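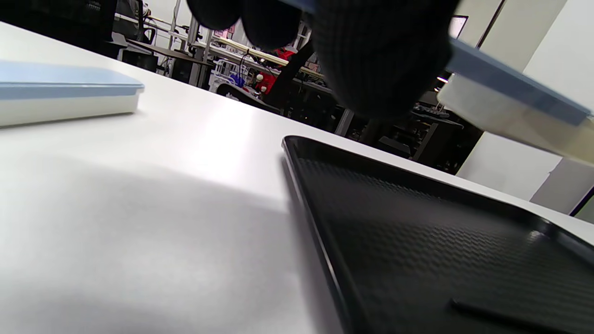 June · By Ayana Kumsa
3 min read

Nuria Beyene opened Jamomell with two burners, one helper and a menu that fit on an index card. She cooks weekday lunches for people who work too far from a decent restaurant to leave their desks. These days the kitchen sends out 50 lunches on a normal day.

"I didn't plan on a lunch business," she says. "I was catering weddings, and the weddings stopped for the winter. A friend at Porport asked if I could feed her office for a week. They never told me to stop."

Her day starts at 4 in the morning. The lentils go on first, then the rice. Vegetables are cut the night before by Ayantu Mamo, who joined in the second year and now runs the kitchen when Beyene is out on deliveries.

"Ayantu is faster than me with a knife," Beyene says. "She also says no to customers. I'm bad at that."

Saying no has become part of the work. Last year Beyene took on a large order from a new client and had to throw out a third of it when the headcount changed overnight. She now asks for final numbers by noon the day before and charges for late changes. Two customers left over it. She says she would do the same again.

Prices are harder. Cooking oil went up twice in the spring, and she held off raising the cost of a meal until she had no choice.

"I wrote everybody a letter with the new price and the reason. Most people wrote back and said fine. One man wanted to know if he could get less rice and pay the old price. I said yes. He still gets less rice."

The menu changes every 3 weeks. The chickpea stew stays on because regulars complain when it goes. A cold noodle dish she liked very much was dropped after some 40 orders in a month.

Beyene has been asked about opening a place with tables. She looked at a space on Demissie Street and walked away from the lease.

"I'd need staff until ten at night," she says. "I like being home by three. My son gets out of school then, and he wants to eat too."

Get our food stories by email. Sign up for the newsletter. You can unsubscribe at any time.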